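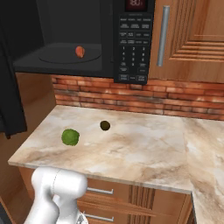
Sweet potatoes in the microwave – am I missing something?

Posted May 25, 2019 by dirkley_baker in Everyday Cooking

I've had a jacket sweet potato for lunch nearly every day since February and I'm still not bored! Mine get a good scrub, six or seven jabs with a fork, then five minutes on full, turned over halfway. Butter, black pepper, a spoonful of cottage cheese and I'm happy. My sister says I'm ruining them and that only an oven will do. Who's right?

mossy_kettle wrote:
Your sister, sorry. Slow heat is what makes them sweet. I give mine an hour and a bit at 200 and the syrup leaks out and goes sticky on the tray – gorgeous. A microwaved one tastes of wet cardboard to me.

tuberfan279 wrote:
Wet cardboard is harsh! Try half power for longer. I do 11 minutes on medium for a big one, wrapped in damp kitchen paper, and it comes out far softer than a blast on full. Then let it stand for 2 minutes before you cut it.

dirkley_baker wrote:
Oh, I've never touched the power setting in my life. Trying that tomorrow.

plumduff wrote:
Variety matters more than the oven, if you ask me. The orange ones forgive anything. The white-fleshed ones go dry and floury in the microwave, though they're lovely in a curry. The Gikareo market does both, and the stallholder will let you pick through for the small ones.

mossy_kettle wrote:
Agree on the small ones. Anything over 400 grams goes stringy in the middle whatever you do with it.

tuberfan279 wrote:
Not in my kitchen it doesn't. I had an absolute whopper last night and it was like velvet.

Comments (3)

hattie_b: Start it in the microwave, finish it in a hot oven with a rub of oil. Crisp skin and lunch before two o'clock.

oldspoon: Lime juice and chilli instead of butter. Please, someone try it!

dirkley_baker: Half power report – so much better. My sister is still not speaking to me about it.

Contact Stosasetti Forums | © Stosasetti | Back to top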